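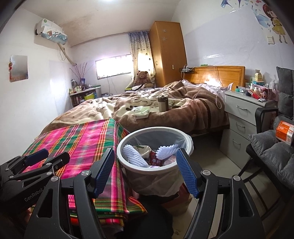 Section 5. Setting Up Your Library and Following a Series

This section explains how to create a reading library in the Plosonow manga reader, how to add and follow a series, and how to adjust the page display. It applies to the tablet and desktop editions. Readers using the phone edition will find the same functions under the menu button in the upper corner, with shorter labels.

Before beginning, the reader should have completed registration and confirmed the e-mail address on the account. Unconfirmed accounts can browse previews but cannot save a library.

5.1 Creating a Library

A library is a named collection of series and single volumes. Every account begins with one library, titled Main. Further libraries may be added for different readers in a household, for different genres, or to keep finished series apart from those still running.

1. Open the Plosonow reader and sign in.

2. Select Libraries from the side panel. The Main library appears at the top of the list.

3. Select New Library and enter a name. Names may contain letters, numbers and spaces. Punctuation is removed when the name is saved.

4. Choose a default sort order. The options are Title, Author, Date Added and Last Read. The sort order can be changed later without affecting reading progress.

5. Select Save.

Note: An account may hold up to 20 libraries. When the limit has been reached, the New Library button is grayed out until an existing library is deleted or merged.

Caution: Deleting a library removes its reading lists, notes and bookmarks. Purchased volumes remain on the account and may be added to another library, but notes and bookmarks cannot be recovered. Use Merge if the notes are to be kept.

5.2 Adding a Series

Series may be added from the catalog or by the code printed on the insert card supplied with Prikton print editions. Both methods produce the same entry.

To add a series from the catalog:

1. Select Catalog, then enter part of the title, the name of the author or the name of the magazine in which the series first ran.

2. Select the series from the results. Where a series has been published in more than one edition, each edition is listed on its own line with the number of volumes.

3. Confirm the edition before continuing. Omnibus editions combine several volumes under a single cover, and their volume numbers do not match those of the standard edition.

4. Select Add to Library and choose the library from the list.

To add a series by insert card:

1. Select Catalog, then Enter Code.

2. Type the code exactly as printed. The letter O is not used in any code; a round character is always a zero.

3. Select Check. The title and edition are displayed for confirmation.

4. Select Add to Library.

Note: Each insert card may be redeemed on 2 accounts. A card that has already been redeemed twice will return the message Code Complete. Cards bought second-hand may show this message, and Prikton does not issue replacements for them.

Search results include titles in their original language and in translation. A reader who cannot find a series under its English title should try the romanized Japanese title, with and without long vowels marked by a double letter. Older series were sometimes licensed under one title, allowed to lapse, and licensed again under another. The catalog links such titles where the records are complete, but a number of older records have not yet been linked.

5.3 Following a Series and Its Sequels

Following a series places it on the Updates page, where new chapters, new volumes and publisher announcements are listed by date.

1. Open the series page.

2. Select Follow.

3. Choose the kinds of update to be received. Chapters and Volumes are selected by default. Announcements and Related Works must be selected separately.

4. Choose how notices are delivered: in the reader only, by e-mail, or both.

5. Select Done.

The Related Works setting covers sequels, prequels, spin-offs and one-shot chapters set in the same story. It does not cover animated adaptations, stage productions or games, which are outside the scope of the catalog. A sequel published by a different company from the original is treated as a related work only after the Fesalen index has been updated to connect the two. The index is updated on the first working day of each week. A delay between a public announcement and the notice in the reader is therefore normal.

Note: Following a series does not subscribe the reader to it or result in any charge. Purchases are made only from the Store page and always require the account password.

Where a sequel has been announced without a release date, the series page displays the label Announced in place of a date. This label is supplied by the publisher. Plosonow does not estimate release dates, and support staff are unable to provide them.

5.4 Setting the Reading Direction

Most Japanese comics are read from right to left. Some English-language editions, mainly from earlier decades, were printed with the artwork reversed so that they could be read from left to right. The reader software normally detects the correct direction from the catalog record. If pages appear in the wrong order, the direction may be set by hand.

1. Open any volume in the series.

2. Tap or click the center of the page to display the toolbar.

3. Select Display, then Direction.

4. Choose Right to Left, Left to Right or Vertical Scroll. Vertical Scroll is intended for comics drawn for that format and will separate the two halves of a double-page spread.

5. Select Apply to Volume or Apply to Series.

Caution: Apply to Series overrides the direction for every volume, including volumes added later. Do not use this option for a series whose early volumes were reversed and whose later volumes were not. Set each affected volume separately.

5.5 Adjusting Page Size and Spreads

The default page size fits the full height of the page to the screen. Text in furigana and in small side comments may be difficult to read at this size on a tablet.

1. Display the toolbar and select Display, then Size.

2. Move the slider to the desired setting. The largest setting is 165 percent.

3. To view facing pages together, turn the device on its side and switch on Spreads.

4. If spreads are paired incorrectly – that is, if the left half of a drawing appears with an unrelated page – select Shift by One Page.

The shift is stored for the volume in which it was made. Color pages and fold-out pages at the front of a volume are the usual cause of incorrect pairing, and the first volume of a series is more likely to be affected than the others.

5.6 Keeping Reading Progress Together on Several Devices

Progress is stored on the account and is copied to each device when the reader is opened with a network connection.

1. On the first device, close the volume by returning to the library page. Closing the application from the device's own task list may prevent the last pages from being recorded.

2. Wait until the Saved mark appears beside the title.

3. Open the reader on the second device and select Refresh.

If the two devices show different pages, the reader displays both positions and asks which is to be kept. The position not chosen is discarded.

Note: Downloaded volumes may be read without a network connection on as many as 5 devices. To free a place, open Account, then Devices, and remove a device no longer in use. Volumes downloaded to that device will be locked the next time it connects.

5.7 Importing a List from Nakpan

Readers who previously kept their lists in Nakpan may bring them into a Plosonow library. Titles, volume numbers and reading dates are imported. Ratings and written reviews are not.

1. In Nakpan, open Settings, then Export, and save the list as a plain text file. Lists exported before September must be exported again, as the earlier file format is no longer accepted.

2. In the Plosonow reader, select Libraries, then Import.

3. Select the saved file and choose the library that is to receive it.

4. Review the Unmatched page. Titles that could not be found in the catalog are listed there and may be matched by hand or left out.

5. Select Finish Import.

Caution: Do not close the reader during an import. An interrupted import may leave duplicate entries, which must then be removed one at a time from the library page.

Importing a title does not grant access to its contents. Volumes that have not been purchased or redeemed on the account are shown with a gray cover and can be used for record keeping only.

Section revised 2024-12-16. Section 6 covers purchases, gift volumes and refunds.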